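Home Diary Results Roster Tickets Contact

March
by Fongchan Rattanakul

Back from Clavadthorpe very late and too wound up to sleep, so I'm putting this down while I still have it all in order. My throat is gone. I had a cup of tea with honey in it and then another one, and I still sound like a gate.

I'd better start with the main event, since I've been going on about it in here since before Christmas. Thiện Cù against Berkay Bilgin for the Pinumora title, the match I said in this very diary would be a placeholder until somebody bigger got healthy. Well, I take it back, every word. When they announced it I thought, fine, Berkay will toss him around, Thiện will get a few hope spots and everybody goes home. Berkay has been champion so long that people have gotten lazy about booing him. And Thiện was a tag guy! A good one, a lovely one, but he was always the fellow on the apron with his hand stretched out, waiting for somebody to slap it.

What changed it for me was the promo in Mullberg last month, when Berkay took the microphone and talked for a long time about how kind Thiện was, how everyone in the locker room liked him, how he always drove the younger ones home after shows. He said it all so gently. Then he said, "And that's why you'll be driving them home for the rest of your life," and put the belt over his shoulder and walked out. Oh, I could have thrown my shoe. I drove home furious, over a wrestling promo, at my age, and that was the moment I knew I'd be buying a ticket for Clavadthorpe whatever it cost me.

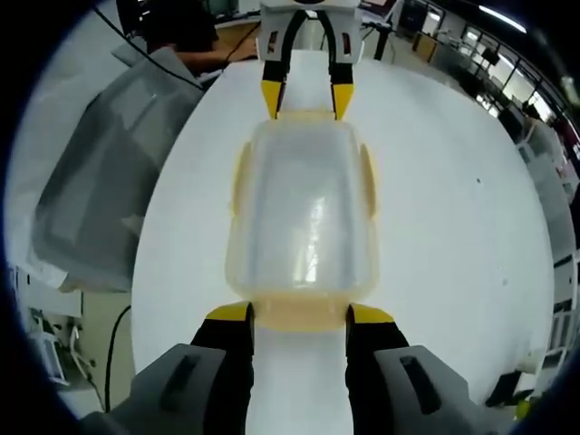 The undercard I'll go through quickly, although some of it deserves better. The opener was a scramble and I lost track of who was legal pretty early, and I believe the referee did too. The women's match was very good until the finish, which came out of nowhere and not in the way they wanted. You could hear people asking each other if that was it. Then we had Phromma, who I still can't make up my mind about. The mask is wonderful and the entrance is wonderful, and then the bell rings and it's headlocks. Long headlocks. The man next to me went out for a pretzel and came back and it was the same headlock. I do think there's something there if they'd put Phromma with somebody fast who would force the issue, and I said so to Meifang Lu at intermission, and she made the face she makes when she agrees but works for the company.

Meifang was on commentary again, by the way, and she's gotten so much better since the fall. She used to fill every gap. Tonight when Thiện came out she let the crowd have it and didn't say a word until he was through the ropes (I watched her, she had her hand flat on the desk like she was holding herself back). I told her I'd noticed and she was pleased, I think.

They read the attendance out before the semi-main, 2739, which got its own round of applause. I remember Pinumora shows where the ring crew outnumbered the crowd. I got a little teary over that, which I blame on the hour and on not having had a proper dinner.

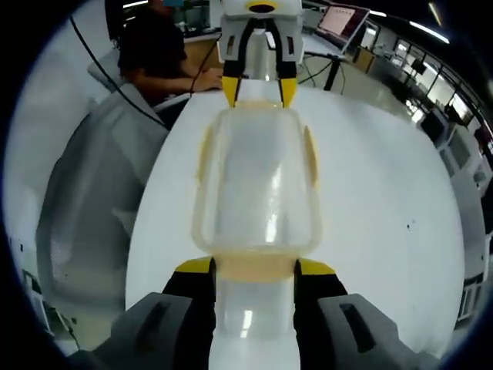 The main event

Now then. Berkay came out first, which champions never do, and sat down on the top turnbuckle with his back to the aisle so he wouldn't have to see Thiện's entrance. It's such a small thing, and the whole building hated him for it. Thiện walked the full lap around the ring so he'd have to look anyway.

The first stretch was slow, and I mean that as praise. Berkay kept patting him on the head. Every time he broke a hold he'd pat him on the head and say something, and Thiện would just nod and back up and come in again. I was about ready to climb over the rail by the third or fourth time. Then he went for the pat once more and Thiện caught his wrist and held it there – he didn't even do anything with it at first, he only held it – and I have never heard a noise like that for a man holding another man's wrist. He had me after that. I don't think I sat down again.

There were 2 near falls I truly bit on. One was the small package, which is how he won in Mullberg that time, so I should've known they wouldn't go back to it, but my arms were already up. The other was off the top rope, and Sombat Limsakul's hand was coming down for 3 when Berkay got a boot on the bottom rope. Sombat is the best referee going, I'll say it again here. He sold the confusion of it so well, looking at his own hand and then at the boot. A lesser referee would have waved it off and moved on, and he let us all suffer through it with him.

And then the finish, which I'm still turning over. Thiện had him up for the driver and his knee went – the left one, the one from the tag title match – and Berkay fell on top of him and got the pin. He didn't earn it. He landed on it. Part of me wanted to scream, and I did, that's where the voice went. But driving back I started to like it more. Berkay didn't celebrate. He took the belt from Sombat and looked at Thiện for a long while, and this time he didn't pat him on the head.

What I'd do next

If they run it right back next month, I think they'll waste it. Let Berkay have a couple of defenses where he wins too hard against people who don't deserve it, and let him be asked about Thiện in every interview until he snaps at someone. Keep Thiện off television until the summer. Have him come back in Mullberg, where they love him, and don't advertise it.

My sister thinks they'll turn Berkay good instead. We argued about it on the phone for most of the highway and she may have a point about the way he looked at him, but I'm not ready to clap for that man yet. I'd want an apology first, in the ring, with a microphone.

Must remember to mail Meifang the old program I promised her. It's in the hall closet under the scarves, or it was.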